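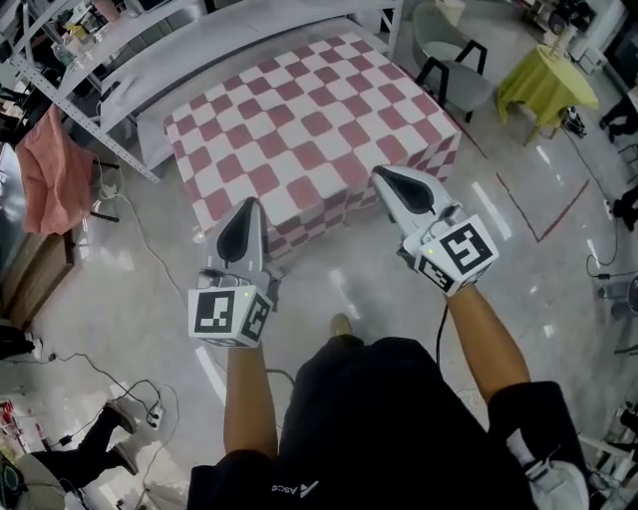 Furnishing a shared room on a small budget
Speaker notes, Hanneke Hendriks

Slide 1. Say who I am and where I work. Thank Elsa Koskela for the invitation. Keep it under a minute.

Slide 2. The budget. We had 300 euros for everything that wasn't already in the building. Most of it went on shelving and cloth. Ask who has done a room for less. Wait for hands.

Slide 3. Shelving. One long white unit along the wall, metal uprights, open shelves. Small items, bottles and containers all go there. Open shelves get messy quickly and people should hear that before they buy. Arvo Juntunen wanted doors. We priced doors at Saarinen and dropped the idea.

Slide 4. Cloth. Pink and white check over the big block, lime green on the small round table, salmon pink over the rack. The colors were picked from what the shop had in May. Buy more length than you measure. A cover that stops short of the floor looks unfinished, and ours had to be sewn again.

If asked about washing: 40 degrees was too warm for one of the test pieces. Check the label.

Slide 5. Seating. Grey chair with a black metal frame, kept beside the round table. Vilho Savolainen tested up to 4 kinds before we settled. Mention that a chair next to a small table gets used more than a chair alone against a wall. This is my impression, I have no numbers.

Slide 6. Floor. Glossy grey. It was there when we came and we left it. It shows dust. Red tape marks go straight onto it. Replace tape when the corners lift.

Slide 7. What I would change. More light on the cabinet side. Fewer bright colors close together. Kevin Kinsella disagrees with me on the second one, so let him speak if he is in the room.

Questions. Cost list is on the handout, page 2.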